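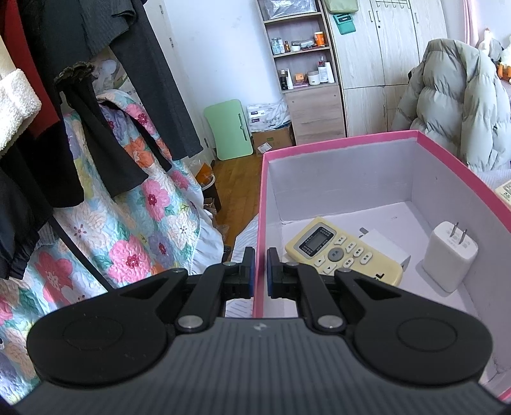

A cream remote in a pink-rimmed box.

How to Read a Quarterly Sales Update Before the Share Price Runs Away From You

By the Trotstead desk
June - 5 min read

Quarterly sales updates are my favorite thing a listed company puts out! They're short, they land weeks before the full results, and they often move the stock more than the results do. If you own shares in a home builder or a property developer, learn to read one. You'll need a notepad and 30 minutes.

Let's work through one with Hauser, a mid-sized developer I've followed for ages.

Step 1. Find the bookings number

Look for "bookings" or "pre-sales". It means the value of homes buyers signed up for during the quarter. Hauser reported 667 million, and that went straight into the headline. Write it down, and don't mix it up with revenue - revenue shows up later, often when the homes are handed over.

Step 2. Compare it with the same quarter last year

Home sales are seasonal, so spring against winter tells you very little. Go back to last year's update and copy the matching figure next to the new one. The company may only show you the comparison it likes best, so do this part yourself.

Step 3. Check how much came from one launch

This is where it gets fun. Scroll down to the project table. In Hauser's case a single tower project, Ustov, brought in 166 million. That's about a quarter of everything sold, from one launch! It's a great result, but you want to know what's in line for next quarter before you get carried away.
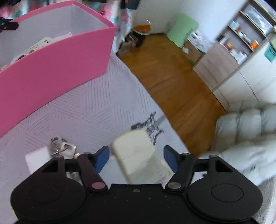

Blue pads on two black finger arms.

Step 4. Look for cash collected

Bookings are promises and collections are money in the bank. Good updates give both. If bookings are climbing and collections are flat for several quarters in a row, look at the payment plans. Some let buyers put down a tiny deposit and pay the rest at the very end.

Step 5. Now open the price chart

Save this for last, really. Pull up the stock in whatever you use (I have mine in a Zullora watchlist) and see what it did in the days before the update. A stock that has already jumped may have most of the good news in it. One that hasn't moved on strong numbers is worth a much longer look - go read the debt note in the last annual report, then check the launch calendar.

I keep all of this on one page per company, newest quarter at the top. Hauser's page is nearly full, so I'll be starting a second one on Monday.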